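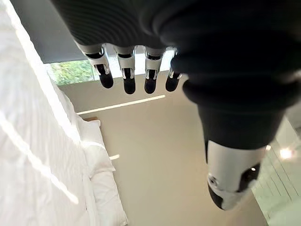
News > Press Releases > Customer Programs

December 2020
By Iona Kerr, Plelleleck Press Office

Plelleleck Opens Kudenel Fixed Payment Plan to All Heating Customers

Plelleleck, the home heating fuel supplier, is opening its Kudenel payment plan to every residential customer on its delivery routes. The plan spreads the cost of a heating season over equal monthly payments and holds the price per gallon at the rate in effect on the day the customer signs up. Until now it was offered only to households with automatic delivery and a tank owned by the company.

The change covers heating oil, kerosene and propane. Customers who own their tanks may enroll, as may tenants who pay for their own fuel and have written permission from the property owner for deliveries. Customers who prefer to call when they need fuel may also enroll, but they will be moved to automatic delivery for as long as they stay in the plan.

Kudenel was first offered last winter as a trial. A total of 3783 households took part and went through a full heating season on the plan. Plelleleck reviewed their accounts over the summer and made several changes to the terms before deciding to offer it more widely.

"Heating bills come in a lump, usually at the worst time of year," said Iona Kerr, head of customer programs at Plelleleck. "People told us they could manage the cost of the fuel. What they had trouble with was paying for a full tank in the same month as the holidays, and then another one soon after. The plan does one simple thing, and it moves those payments apart."

How the plan works

When a customer enrolls, Plelleleck looks at past deliveries to the address and estimates how much fuel the home will use. That amount is multiplied by the fixed price and divided into equal payments. For homes with no delivery record, the estimate is based on the size of the house, the age of the furnace or boiler, and whether the same fuel is used for hot water.

Payments are due on the same date each month. Customers can pay by bank transfer, card or check. A paper statement is mailed after each delivery showing the gallons delivered, the price, the amount paid so far and the balance, and the same information can be seen online.

Estimates will be checked at the middle of the season. If a home is using noticeably more or less fuel than planned, Plelleleck will write to the customer and propose a new payment. The customer can accept it or keep the original payment and settle the difference in the spring. Under the trial terms the payment was changed automatically, and this was the most common cause of complaints.

Any credit left at the end of the season can be refunded or carried forward. Customers who do not state a choice will receive a refund by check. A balance owed can be paid at once or over three further monthly payments with no interest.

Fees and early exit

There is no charge to join the plan. A customer who leaves before the end of the season will pay a fee of $50, and fuel already delivered will be billed at the fixed price. The fee is waived when the home is sold, when the customer moves out of the delivery area, or when the heating system is replaced with one that does not use a fuel sold by Plelleleck. It is also waived after the death of the account holder.

The fixed price will not fall if market prices drop. Customers who want protection in both directions can still ask for the capped price contract, which carries an upfront cost and is sold separately. Staff at the billing desk can explain the two side by side. Customers who already have a capped price contract must let it run out before joining Kudenel.

Account changes

Billing for the plan will be handled through Hineo, the account system Plelleleck adopted for its service department. Customers who already use Hineo to book furnace cleanings do not need a new login. Others will get a letter with their account number and instructions for setting a password. Online access is optional, and every part of the plan can be handled by phone or mail.

Customers whose current bills list fuel and service together will see them listed on separate lines. The total will not change. Service contracts, including parts and labor coverage for burners, may be added to the monthly payment on request.

Kütt stoves and space heaters

Owners of Kütt kerosene stoves and vented space heaters were left out of the trial, as these units are often used in only one or two rooms and fuel use is hard to predict. They can now join with a smaller minimum delivery. Plelleleck asks these customers to have the tank gauge and outside fuel line inspected before the first delivery under the plan. The inspection is free to customers with a service contract.

The company will continue to sell and install Kütt units at its showroom. Installation costs cannot be included in Kudenel payments and are billed on their own.

Deliveries this season

Delivery routes and schedules are not affected. Drivers will continue to leave the ticket at the door or in the mailbox and will not ask for a signature. Customers are asked to keep a clear path to the fill pipe after snow, to mark the pipe if it is likely to be buried, and to keep dogs inside or tied on delivery days. A driver who cannot reach the fill pipe will leave a notice, and the delivery will be put back on the route for the next available day.

Emergency deliveries and no-heat calls are answered at all hours. Customers in the plan are not charged extra for an emergency delivery if the tank ran low because of an error in the automatic schedule.

Customers who receive heating assistance may use the plan. Assistance payments sent to Plelleleck will be credited to the account on receipt and the remaining monthly payments will be lowered to match. Customers waiting on a decision about assistance can enroll now and have their payments adjusted later.

How to enroll

Enrollment is open through the end of December for the current season. Forms are available at the Plelleleck office, from drivers, and through Hineo. Customers may also enroll by phone with the billing desk. A confirmation letter showing the fixed price, the estimated gallons and the monthly payment will be mailed to each household, and the plan starts when the first payment is received.

Households that took part in the trial will be renewed only if they return the form mailed to them with their last statement. Those who have misplaced the form can ask the billing desk for another copy.

About Plelleleck

Plelleleck delivers heating oil, kerosene and propane to homes and small businesses and installs and services furnaces, boilers, water heaters and stoves. It also supplies diesel fuel to farms and contractors.

Press contact: Iona Kerr, Plelleleck Press Office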